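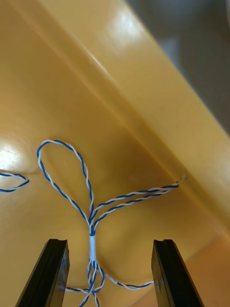 Jurnska Dye & Fiber Workshop — Bench Notes

Monday, August. Madder again. Marisa Fontana wants the brick red from the Tistel order, so back to the old recipe.

Alum mordant last night, wool left in till morning. Yellow tray for the rinse, the shallow one, fine for 2 skeins but no more than that. Bath up to 45 by ten, held there, stirred when I remembered. Went over once while I was on the phone — 94 on the dial, pulled the pot off quick. That skein is browner. Label it seperately, don't mix it in with the rest.

23 g chalk in the second bath. Better. Closer to brick, a bit orange at the tips where it was tied too tight. Loosen the ties next time!!

Ekisau wool takes it slower than the Chrysikopoulos, same as in spring.

To do: order alum, scrub the big pot, ask Marisa if she wants teh brown one anyway. Samples drying on the back rail, leave them be till Wednesday.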